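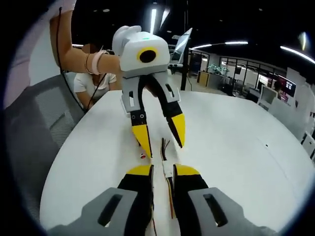 Stela Munteanu
Notes on small white wire-to-wire connectors, following on from the Forkelgate harness thread. Several people asked how to mate and unmate them without wrecking the contacts. Long answer in pieces.

Stela Munteanu
Scope first. Signal-level stuff, thin stranded wire, light plastic housings, crimped contacts. Nothing below applies to mains, battery packs or anything with a screw terminal.

Stela Munteanu
Work on a clear white surface if you have one. Dark wire offcuts and loose strands show up on white and vanish on a green cutting mat. A single strand across two contacts is a fault that can take an afternoon to find.

Stela Munteanu
Sort by housing before you sort by colour. Wire colour tells you what somebody intended. The housing tells you what it can physically plug into. On the Forkelgate looms I have red as supply on most leads and red as a sensor line on 37 of them, all made in the same batch.

Stela Munteanu
Mating. Hold both halves by the housing, on the two faces without the latch. Line up the key or rib. Start square. Most of the damage I see is from starting at an angle and letting the shell pull itself straight, which bends the outer pin.

Stela Munteanu
The push itself should be short and even. If it stops early, back off and look. Don't rock it. Rocking works on big automotive shells with sealed contacts and is a bad habit to bring down to this size.
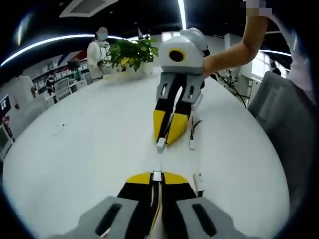 Small plug up top, small square connector underneath, longer one lying lower right.

Stela Munteanu
On approach direction: vertical is easier than flat on the table. With one half held still and the other coming straight down you can see the gap from both sides, and the wires hang clear of the opening. Flat on the table, the bundle always wants to roll the housing over.

Stela Munteanu
Unmating. Press the latch fully, then pull on the housings. Not on the wires. A crimp on thin wire will take a fair pull when new and much less after it's been flexed at the back of the barrel a few dozen times.

Stela Munteanu
If the latch has no room for a thumbnail, use a plastic spudger. Metal tweezers leave a bright notch in the latch, and the notch is where it snaps.

Stela Munteanu
Frayed ends. If the free end of a lead has gone to a brush, don't twist it and hope. Cut back to sound insulation, strip fresh, count the strands against a good one. Missing strands mean the stripper is set one gauge too small.

Stela Munteanu
Stripping length for the contacts I use is short enough that the insulation should sit inside the rear crimp wings with a sliver of bare conductor visible between the two crimps. No bare wire showing behind the wings. No insulation under the conductor crimp.

Stela Munteanu
Tinned ends don't go in crimp contacts. The solder creeps under pressure and the joint loosens. I still get looms from Turarwood with every end tinned "to be tidy".

Stela Munteanu
Re: "is the Gikik crimper any good". It's fine. The jaws need a shim on mine to close evenly, and the ratchet releases a touch early. I've put 200 contacts through it since September and rejected five, all from the first strip while I was setting it.

Stela Munteanu
Storage. I use the Kļaviņa trays, the shallow ones with a lid per compartment. Plugs in one row, receptacles directly behind in the same column. If a column has only one gender left in it, that's the reorder signal. I don't keep a spreadsheet for this and don't intend to.

Stela Munteanu
Labelling. Flag label on the lead, a thumb's width back from the housing. Closer than that and it gets in the way of the latch. Housing number on one side, destination on the other. Pencil survives isopropyl, most markers don't.

Stela Munteanu
Correction to the post on the sensor lines, thanks to the two people who checked. The lead numbered 1002 is a supply lead. I had it in the wrong pile. The total of 37 stands, as another one had gone into the supply pile by mistake.

Stela Munteanu
Question from replies: contact cleaner before first mating? No. New contacts come with what they need on them. Used ones, a small amount on a lint-free swab, let it flash off, mate and unmate twice. Don't flood the housing.

Stela Munteanu
Another one: mixed wire colours in a bundle with two blacks. Meter it from the contact end, not from the colour chart. Put a dab of paint pen on the second black before you do anything else with it.

Stela Munteanu
And on whether longer housings need a different technique. Same technique, more attention to square. The far end of a long shell can sit proud while the latch end has clicked. Run a fingernail along the seam on both sides.

Stela Munteanu
Last check on any finished lead is a gentle pull on each wire in turn, holding the housing. A contact that hasn't seated slides back. Push it in again until the tang clicks, and if it won't click, lift the tang slightly with a pin and try once more. After that, new contact.

Stela Munteanu
Pinouts for the Forkelgate leads are in the next thread, once I've redrawn the sensor page.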